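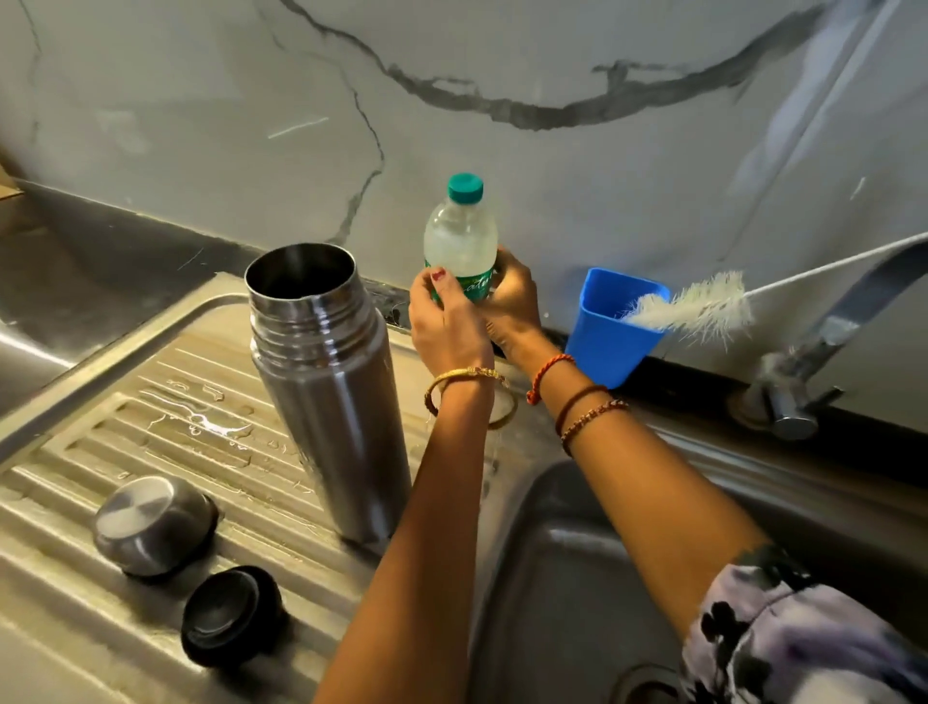

## Webcam picked up, then dropped, on the Pollum client

I moved our weekly calls over to Pollum in February. It mostly worked, except my webcam would show for a few seconds and then turn into a gray box. Audio was fine the whole time. Other people could hear me and see my screen when I shared it.

I tried the usual things first. I reinstalled the client, swapped USB ports, and turned off hardware acceleration. None of that changed anything.
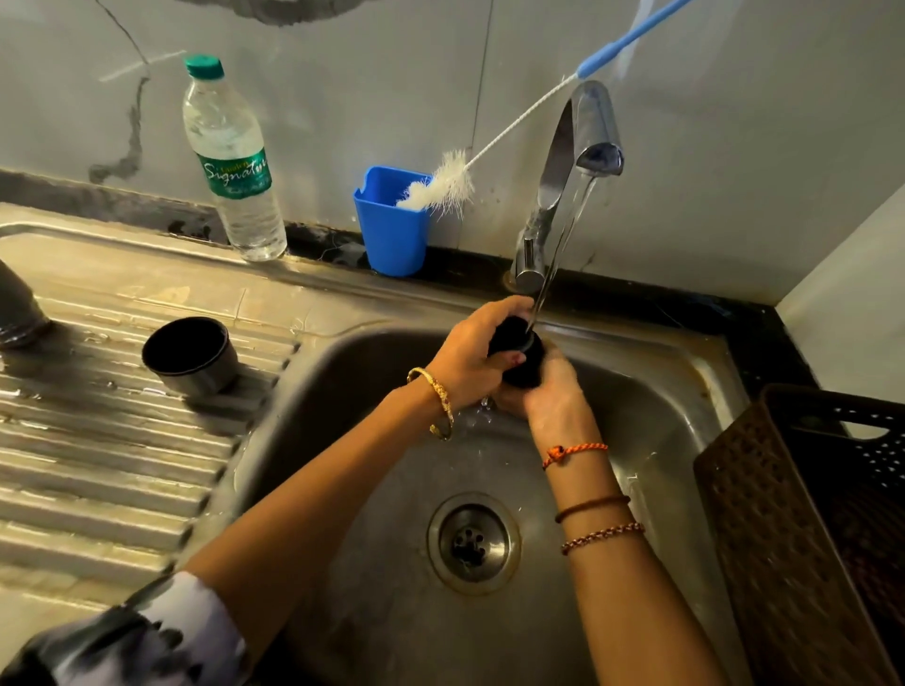 The log file was more useful. Every drop came with error 818, which Pollum lists as "device released by host" and nothing else. I read through three old threads on it at the kitchen sink, phone on the windowsill, between rinsing a black cup and doing the rest of the dishes. One of them mentioned Skotora, a background blur tool I had installed last year and forgotten. It starts with Windows and takes the camera whenever another program opens it.

I removed Skotora, restarted, and joined a test room. The video stayed on for the full call - 6 participants, no gray box.
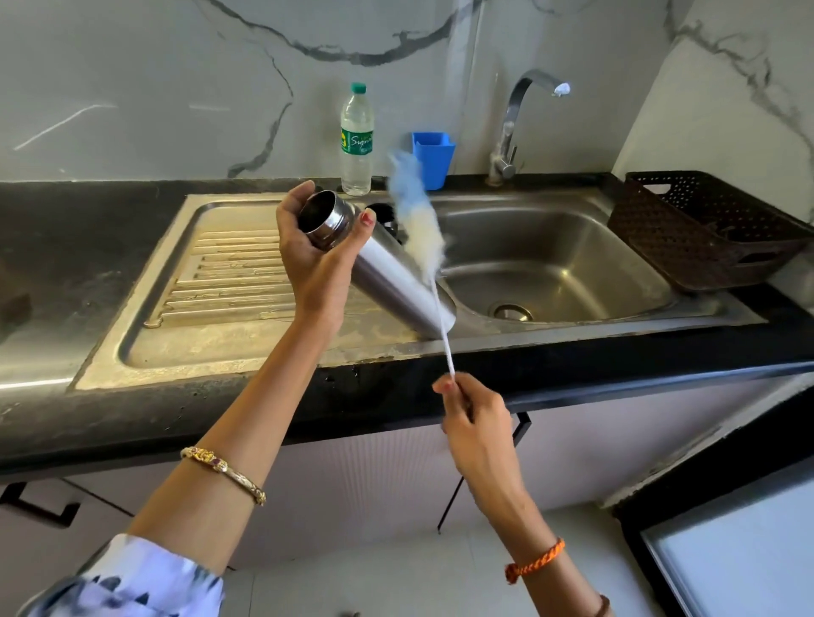 The laptop in the other room runs Zalewska drivers, and there I also had to uncheck "allow shared access" in the camera settings. I have not tried any of this on the Prondadura headset camera yet. If it gives the same error I will add a note.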